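Tolleck two-arm study: frequently asked questions

Last updated Oct 9, 2020

What is the question of this study?
We want to know if a policy for two arms learns better when the table is untidy during teaching. Many groups clear the table first. We leave other objects there on purpose, and we change them between sessions.

How much data did you use?
The full set has 3000 demonstrations. Of these, 284 were kept apart for testing and never used in training.

Who did the teaching?
Beverley Mapplebeck and Mudassar Hashmi recorded all sessions, beginning in April. They used the same written instructions.

Does the policy see the whole table?
It receives a fixed view and also a view from the wrist. We trained one version, called Iro, without the wrist view. It was weaker when the two grippers worked close together.
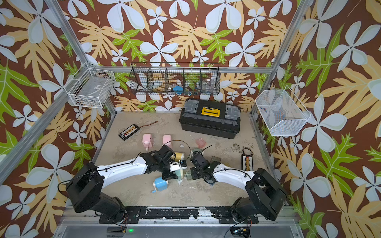
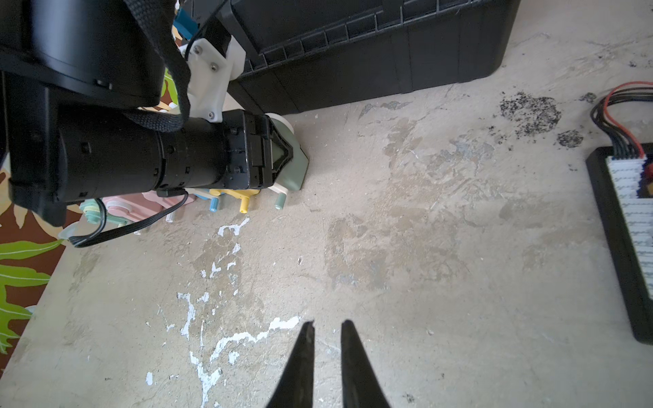

Is the result the same for every object?
No. Small objects with a regular shape gave few problems. Cables and straps are still difficult — the policy often closes too early, and we do not have a good answer for this yet.

Can I repeat the experiment with less data?
Yes, but please train with more than one random seed. We used 10, and the worst seed was clearly below the others. The settings for each one are in the Pinddale folder, together with the test list.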